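From: Zinhle Botha
To: canvas-and-thread list
Subject: Re: [canvas-and-thread] Dyeing old canvas shoes at home?

Hi Tomoyo and everyone,

Oh, I'm so glad you asked this! I've been dyeing canvas on my back porch since February and I could go on all day, so put the kettle on.

Tomoyo Kudo wrote:
> I've got a pair of white canvas runners that have gone a sad grey
> colour and I'd love to turn them yellow. Has anyone tried it at home?
> I'm worried about the rubber going blotchy, and about the glue
> letting go in hot water. Do I need to buy special dye?
>
> Tomoyo

First, check the label inside the tongue. If the canvas is all cotton, you're laughing. If there's a lot of polyester in it, ordinary cotton dye will only give you a pale version of the colour, and you'll want the synthetic sort, which needs more heat than I'd give a glued shoe.

I don't dunk mine at all any more. I mix the dye strong, 100 grams of salt to 2 litres of hot tap water, and put it on with a foam brush. The glue has been fine on every pair so far. Pull the laces out and do them separately in a jar (they come up beautifully, much brighter than the shoes). 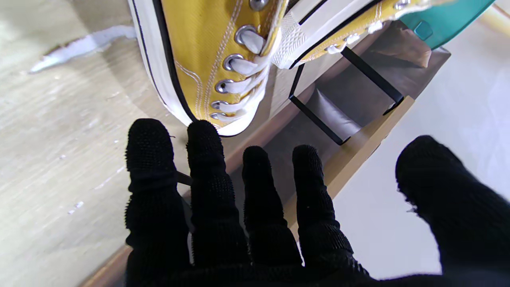

For the rubber, smear petroleum jelly all along the edge with a cotton bud and then run masking tape over the top half of it. Go slowly around the toe. If a bit of dye sneaks under, a paste of baking soda and an old toothbrush will shift most of it the same day. Leave it overnight and you're stuck with it, as my first pair will tell you.

Now, yellow! It's a lovely colour to work with but it shows every old stain, so wash them really well first. Ayane Tsuji put me on to adding a tiny pinch of brown, and it gives you that warm, slightly old-fashioned mustard. I mean a pinch, though. My second go came out the colour of gravy.

Stuff them with rags and dry them in the shade. Mine took two full days. Then rinse under the cold tap until the water's clear, and wear old socks for the first week.

Does anyone know if you can go over a print? I've got a floral pair I'd like to take to dark green and I can't work out if the flowers would still show through. I'd sort of love it if they did.

Happy dyeing, and please send us your results, Tomoyo!

Zinhle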